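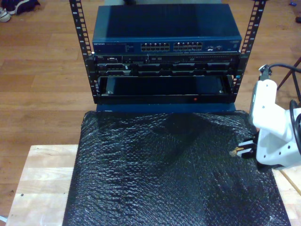 What order should the gear go back into the small open rack?

Netgear switch at the top, server right under it, shelf below that. We tried it the other way up on paper and the cable runs got silly, so this is the order we're keeping.

March 3, 2023
Rack notes, continued

Good session today! I have wanted to get this little rack into shape for ages and it is finally at the point where I enjoy looking at it. Square-hole rails are such a pleasure once you have the knack of the cage nuts. Seema Vashisht showed me her way: hook one ear in, squeeze the other side with the flat of a small screwdriver, and push until it clicks. I did the first few with my thumbnail and regret it.

Note for whoever does this next — the cage nuts are in the Jelon tin, second drawer, mixed in with the plain M6 nuts. There were 50 in the bag when I bought it. Please put the leftovers back in the same tin and keep the M5 ones out, they look nearly identical and will waste your afternoon.

Switch. Blue Netgear, ports in two banks with two rows in each. I want to use the left bank for the bench and the right bank for everything that leaves the room, so you can tell from across the table which side you are messing with. Apolinar thinks we should color the cables as well. I like that, but we have a whole box of gray ones and I would like to use those up first. Labels at both ends either way, please, and printed ones. My handwriting on tape lasted a week last time.

Server. Row of drive bays across the front, connectors along the top of it. Numbering goes left to right starting from 1, and it should match what is written in the Felik spreadsheet. It does not match at the moment. The spreadsheet starts from 0 and whoever set that up (me, in fact) was very sure of it at the time. I'll change the sheet and leave the machine alone.

Before anybody pulls a drive: check the number twice, read it out loud to someone, then pull. Apolinar Zamudio and I did this as a two-person thing today for practice and it felt a bit theatrical, but I caught myself pointing at the wrong bay on the very first go.

Shelf. Love this shelf. It is shallow, open at the front, and nothing lives in it yet. Ideas so far:
- the small Flirbridge power supply, if the plug clears the side
- a spare patch panel
- leave it free for airflow and stop collecting things

Seema votes for the last one. I vote for the power supply. To be measured.

Padding on the table. The black bubble-textured mat stays on the wood whenever gear comes out of the rack. It is grippy enough that a chassis doesn't wander when you lean on a screw, and the tabletop has been through plenty already. Shake it out before use, loose screws love those dimples.

Ordering: Charpentier has short patch leads in packs of 7, part 2399. Two packs would cover the bench side with a couple over. Asked Seema to add it to the March order.

Still open:
- fix numbering in the spreadsheet
- measure the Flirbridge supply
- print labels (tape cartridge is low, spare one is behind the soldering iron)
- find the other 98 mm standoff, I have one of the pair

Apolinar is in early tomorrow and wants to start on the labels, so I left the label maker on the charger for him.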